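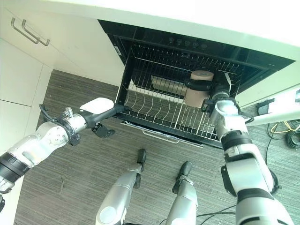
Is it worth seeing a film again for the director's cut?

Asked 19 January 2019 in Film and TV

Hi all, hoping someone can settle this for me. I saw Harkisari at the pictures back in September and loved it (cried all the way home on the bus, if you must know). Now the little cinema near me, the Prilari, is putting on the director's cut with 22 extra minutes, and my sister reckons it's just longer shots of people looking out of windows. Tickets are 4 pounds more than usual as well. Has anyone been? Is the lead in it more? She was the whole reason I went, and I felt her part got chopped to bits in the second half.

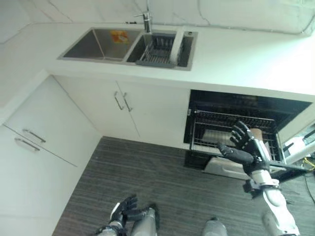

Cherkaoui fan here, so I'm a bit biased, but yes, go! The lead gets a proper scene with her father before the wedding, and it makes sense of why she's so cold to him later on. There's also more of the singing. I'd say most of the new stuff is in the last hour, so don't give up if the start feels the same as before. Sit near the back if you can, the sound at the Prilari is very loud down the front.

2 replies to this question

its ok. bit long. wait for the disc

Second answer

I went with my mum and we came out arguing. She liked the old ending and I much prefer the new one, which I won't spoil. Your sister has a point about the windows, mind you, there is a lot of window. If you liked Cloleo, the one the same lead did before this, you'll be fine with the pace. That one was slow too and I've watched it more times than I'd admit to my husband. One thing to check is whether your showing has the interval, ours didn't and I was desperate by the end!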